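The Box Is Not the Gift

Every May my inbox fills up with gift guides, and every May the advice gets a little more expensive. The latest trend is packaging. Feretico will sell you a candle for 17 dollars, then offer a "keepsake presentation box" for 5 more. Sarnano makes the box mandatory and calls it heritage.
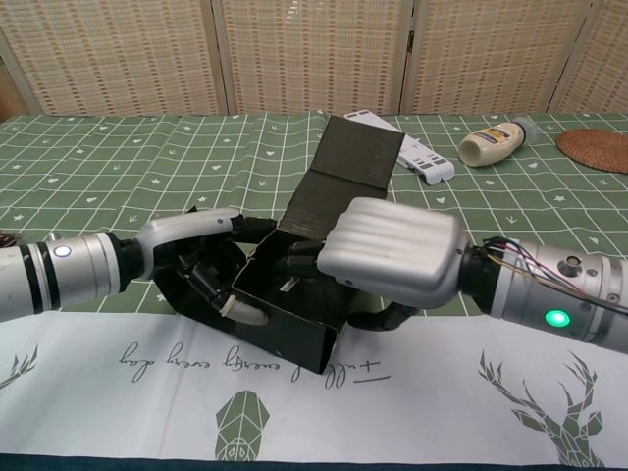

I have doubts about all of it. We are told that unwrapping builds anticipation, that a heavy lid makes the thing inside feel more thoughtful. Maybe it does, for 4 seconds. Then the lid goes in a closet with the other lids, because it seems too good to throw away and has no use whatsoever.

The stores say customers ask for this. Do they? At the Hegde shop in Gullville I was handed a box I hadn't requested, inside a bag I hadn't requested, for a pair of socks. I didn't hear anyone in line asking for either one.
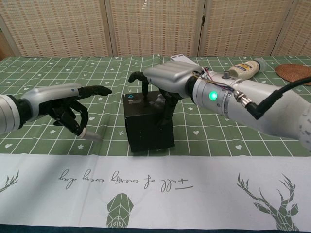

Then there is the recycling claim, usually printed in small type on the bottom. "100 percent recyclable" tells you what could happen to cardboard. It says very little about what will happen to mine, with its magnets and its glued-in ribbon.

I'd like a price tag with the packaging listed on its own line. Let people see what they're paying for the lid, and then let the stores tell us how popular it is.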